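Why I stopped setting an alarm on my days off

Dec 2, 2019

So I finally did it. I turned off the alarm on the days I don't work, and I've kept it off since October, and I have opinions now.

A little background for anyone new. For years I got up at the same ungodly hour seven days a week, mostly thanks to an article I read in my twenties that said consistency was everything. I took that very seriously! I bought one of those sunrise lamps (the Petchrat one, which hums) and I logged every night in an app called Drovance. When I exported the whole thing this fall there were 649 nights in it. 649! And I was still falling asleep on the bus home and missing my stop at Cuneleck Road.

The first couple of weeks without the alarm were kind of a mess. I'd wake up at the usual time anyway, lie there feeling guilty, and then get up and reorganize the spice drawer. Then one morning I slept straight through until almost ten and woke up convinced I'd been fired. From what, I don't know, it was my day off.

What helped was making the evening boring. No phone after nine, a library book I'm only medium interested in (I'm on a history of canals, all 3,184 pages of it if you count the other volumes, which I won't be reading), and the heat turned down lower than my sister thinks is reasonable. Peppermint tea did nothing except get me up at two. I also quit napping, apart from the occasional 20 minutes after lunch when it's raining and I can't be expected to behave.

I still set the alarm for work, obviously. But I've noticed those mornings are easier too, and I deleted Drovance last week — I miss the little graphs a bit, I'll admit. Next up is talking myself out of the second afternoon coffee, and I'm not promising anything there. If you have a tea that isn't peppermint, tell me in the comments! 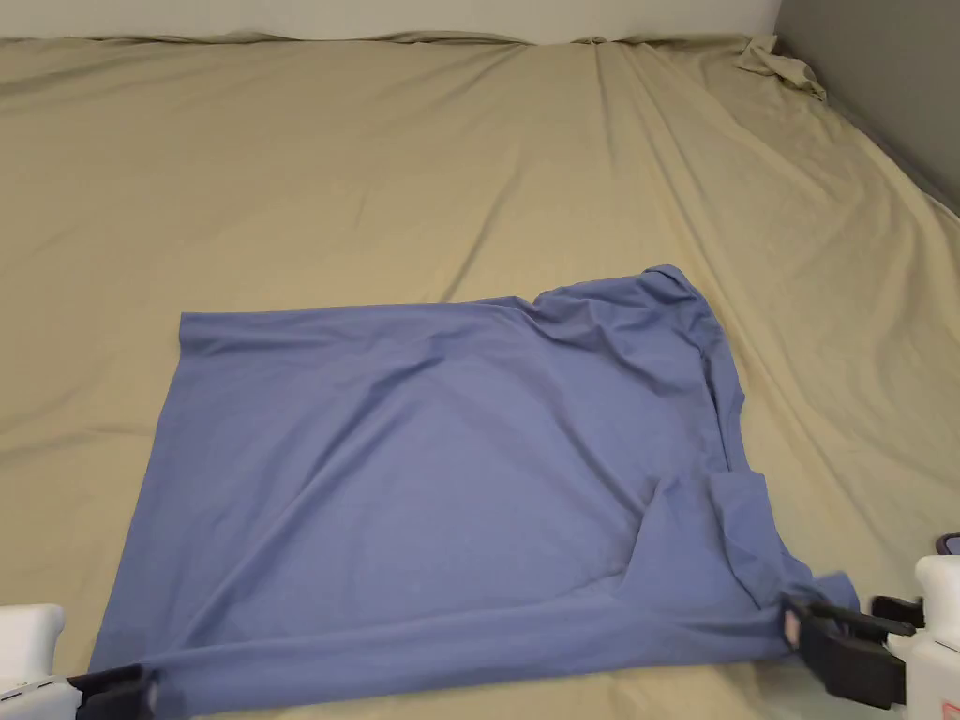

Akosua Aidoo: Try rooibos, no caffeine and it tastes like something. But have it right after dinner and not at bedtime or you'll be up at two again. I gave up my alarm for a month and loved it, then the clocks changed and I was back to square one. Did that throw you off at all?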